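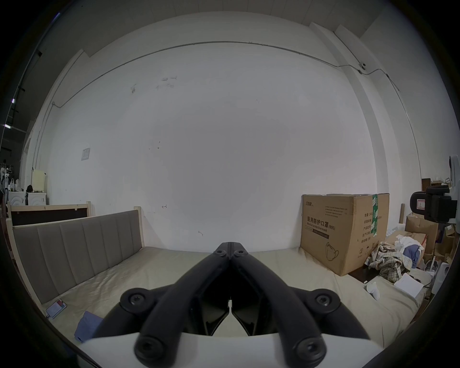
Coaching tips | Racket skills

How to practise a straight drive on your own

Solo practice is the cheapest way to tidy up your length. Book a court for a quiet slot and take one ball and your usual racket.

Warm the ball up first. Hit it firmly against the front wall until it bounces properly, then stand just behind the service box on your forehand side.

Start with the feed. Play a soft ball to yourself off the front wall, let it bounce and hit it straight, aiming above the service line. It should land behind the service box and stay close to the side wall. Catch it, reset and go again. Once you can do 7 in a row, stop catching and keep the rally going.

Turn side-on before each shot and get the racket up early. Most loose drives at our Fornham sessions come from players who are too close to the ball.

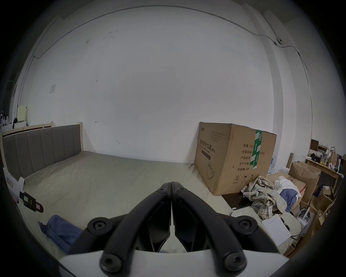
How long should I spend on each side?
Twenty minutes is enough for most club players, with a short break before you change to the backhand.

When both sides feel steady, move back and drive from behind the service box. Finish with 2 sets of volleys from the short line, then sweep up any loose grip tape and turn off the court lights.

Dima Twal, Fornham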